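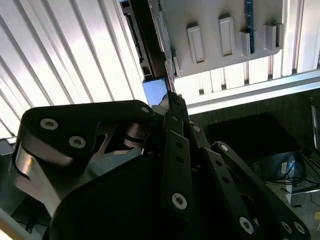 보도자료
배포일: 2020년 12월 14일
배포 즉시 보도 가능

펨소프(Pemthorpe), 턴제 전략 게임 ‘훈두스(Hundus)’ 정식 출시
육각형 타일 위에서 벌어지는 보급 전쟁, 무료 체험판 동시 공개

게임 개발사 펨소프가 PC용 턴제 전략 게임 ‘훈두스’를 오늘 정식 출시했다. 가상의 하천 유역을 무대로 두 세력이 다리와 나루터, 그리고 무엇보다 밀가루를 놓고 다투는 게임이다. 전차는 나오지 않는다. 노새는 많이 나온다.

훈두스는 지난 6월 앞서 해보기로 먼저 공개된 바 있다. 당시 이용자 게시판에 가장 많이 올라온 의견은 “왜 내 부대가 움직이지 않느냐”였고, 개발진의 답변은 대체로 “굶고 있기 때문입니다”였다. 정식판에서는 굶고 있는 부대 머리 위에 빈 그릇 아이콘이 표시된다. 펨소프는 이를 이번 판의 주요 편의 기능으로 꼽고 있다.

■ 전투보다 보급이 먼저인 전략 게임

훈두스의 기본 규칙은 교대 진행이다. 내가 명령을 내리고, 상대가 명령을 내리고, 그다음 날씨가 둘 다 망친다. 한 턴은 게임 속 하루에 해당하며, 모든 부대는 하루치 식량을 소비한다. 식량은 창고에서 수레나 배로 실어 날라야 하고, 수레를 끄는 노새 역시 먹는다. 노새가 먹을 것을 나르기 위해 노새가 더 필요해지는 구간이 있는데, 개발진은 여기를 ‘중반’이라고 부른다.

전투 자체는 간결하게 처리된다. 병력, 사기, 지형, 포만도의 네 가지 값을 비교해 결과가 정해지며, 공격 전에 예상 결과가 화면에 표시된다. 예상은 자주 맞는다. 맞지 않았을 때는 전투 기록 창에서 어떤 값이 어떻게 적용되었는지 한 줄씩 확인할 수 있다. 앞서 해보기 기간에는 이 창이 없었고, 그래서 항의 메일이 있었다.

■ 시나리오 16종과 대규모 캠페인 2종

정식판에는 단일 시나리오 16종이 수록된다. 짧은 것은 점심시간에 끝낼 수 있고, 긴 것은 어느 해의 점심시간인지를 정해 두고 시작하는 편이 좋다. 입문용 시나리오 ‘첫 나루’는 다리 하나와 창고 하나만 놓고 싸우는 소규모 전투로, 보급선의 개념을 익히는 데 알맞다. 반대쪽 끝에 있는 ‘늦은 장마’는 길이 거의 모두 진창으로 바뀐 상태에서 시작한다. 내부 시험 인력의 평가는 “잘 만들었고 다시는 하고 싶지 않다”였다.

대규모 캠페인은 상류 세력과 하류 세력, 두 가지 관점으로 제공된다. 상류 쪽은 곡창을 쥐고 있으나 배가 부족하고, 하류 쪽은 배가 넉넉하지만 실을 것이 없다. 두 세력이 거래를 하면 해결될 문제라는 지적이 여러 차례 있었으며, 그렇게 하면 게임이 끝나기 때문에 채택되지 않았다.

캠페인에서는 부대가 전투 경험과 함께 습관을 얻는다. 강변에서 오래 주둔한 부대는 도하가 빨라지고, 후퇴를 자주 한 부대는 후퇴를 매우 잘하게 된다. 습관은 지워지지 않으므로 첫 몇 턴의 실수는 마지막 턴까지 이용자를 따라다닌다.

■ 새로운 인공지능 상대 ‘펭(Peng)’

정식판에서 가장 크게 바뀐 부분은 컴퓨터 상대다. ‘펭’이라는 이름의 새 인공지능은 앞서 해보기판의 상대가 지니고 있던 유명한 버릇, 즉 전군을 지도 왼쪽 아래 늪에 집결시키는 전술을 더는 쓰지 않는다. 이 전술을 아끼던 이용자를 위해 설정 메뉴에 ‘옛날식’ 항목을 남겨 두었다.

펭은 상대의 전선보다 보급로를 먼저 살핀다. 난이도를 올려도 추가 병력이나 자원을 받지 않으며, 대신 더 먼 턴까지 내다본다. 최고 난이도의 펭은 다리를 끊어 놓고 기다린다. 아무것도 하지 않는 것처럼 보이는 턴이 이어지다가 어느 날 아침 빈 그릇 아이콘이 일제히 뜬다. 시험 기간 중 이 장면을 겪은 참가자들의 소감은 보도자료에 싣기에 적절하지 않아 생략한다.

■ 판덱(Pandeck) 편집기 기본 포함

훈두스 구매자는 지도 및 시나리오 편집기 ‘판덱’을 추가 비용 없이 사용할 수 있다. 개발진이 실제 작업에 쓰던 도구를 그대로 정리한 것으로, 최대 54개 부대를 배치할 수 있고 날씨, 창고 위치, 승리 조건을 모두 바꿀 수 있다. 되돌리기 기능도 있다. 개발진이 쓰던 시절에는 없었다.

판덱으로 만든 시나리오는 파일 하나로 저장되어 다른 이용자에게 바로 보낼 수 있다. 앞서 해보기 참가자들이 만든 시나리오 가운데 개발진이 고른 작품들은 정식판 메뉴의 ‘이용자 창작’ 항목에서 내려받을 수 있다. 그중에는 적군 없이 노새 행렬만으로 겨울을 나는 시나리오가 있으며, 수록작 가운데 내려받은 횟수가 가장 많다. 펨소프는 이 사실이 무엇을 의미하는지 아직 검토 중이다.

■ 대전 방식

온라인 대전은 실시간 접속과 우편 방식의 두 가지를 지원한다. 우편 방식에서는 자기 턴을 마치면 상대에게 알림이 가고, 상대는 원하는 때에 접속해 이어서 진행한다. 턴당 제한 시간은 방을 만들 때 정할 수 있고, 정하지 않을 수도 있다. 6월에 시작된 한 대전은 현재도 진행 중이며, 양쪽 모두 상대가 고민하고 있다고 믿고 있다.

제한 시간을 둔 빠른 대전에서는 시간이 다 되면 내리지 못한 명령이 그대로 사라진다. 수레는 전날 경로를 계속 따라가므로, 어제의 목적지가 오늘은 적진일 수 있다는 점에 유의해야 한다.

■ 무료 체험판

무료 체험판에는 입문 시나리오 ‘첫 나루’와 중간 난이도의 ‘세 창고’가 포함된다. 턴 수나 사용 기간의 제한은 없다. 체험판의 진행 기록은 정식판으로 옮길 수 있고, 부대가 얻은 습관도 함께 넘어간다. 원하지 않는 경우 설치 과정에서 해당 항목의 선택을 해제하면 된다.

체험판에서도 펭을 상대할 수 있으나 난이도는 두 번째 단계까지만 열려 있다. 설명서는 정식판과 같은 것이 제공된다. 분량이 상당하며 색인이 있다. 노새 항목은 별도의 장으로 분리했다.

■ 출시 기념 한정 지도

출시를 기념해 게임 속 하천 유역 전체를 담은 접이식 종이 지도를 2000부 제작했다. 펨소프 누리집에서 정식판을 구매한 이용자에게 주문 순서대로 한 부씩 발송하며, 수량이 소진되면 종료한다. 지도에는 모든 창고와 나루터가 표시되어 있다. 인쇄를 마친 뒤 개발진이 나루터 한 곳을 옮겼으므로, 북쪽 지류에서는 화면을 믿는 것이 좋다.

■ 이후 계획

펨소프는 출시 후 첫 갱신에서 단축키 변경 기능과 글자 크기 조절 단계를 추가할 예정이다. 겨울철 결빙을 다루는 새 시나리오도 준비하고 있다. 강이 얼면 배를 쓸 수 없고 수레가 강 위를 지나갈 수 있게 되는데, 얼음의 두께를 어떻게 표시할지를 두고 내부 의견이 갈려 있다. 한쪽은 숫자로 보여 주자고 하고, 다른 쪽은 건너 보면 알게 된다고 한다.

제품 정보
제품명: 훈두스
장르: 턴제 전략
플랫폼: PC
이용 인원: 1인 또는 2인
지원 언어: 한국어, 영어
포함 사항: 본편, 판덱 편집기, 전자 설명서
체험판: 무료, 펨소프 누리집에서 제공

펨소프 소개
펨소프는 턴제 전략 게임을 전문으로 만드는 독립 개발사다. 전투 장면의 화려함으로 알려진 적은 없으며, 창고 관리 화면에 대해서는 호평을 받아 왔다. 훈두스는 자체 개발 도구 판덱으로 제작한 첫 작품이다.

보도 관련 문의
펨소프 홍보 담당
평가용 사본과 화면 자료는 누리집의 언론 자료실에서 신청할 수 있다. 문의에 대한 답변은 접수 순서대로 발송되며, 우편 대전과 달리 제한 시간이 있다.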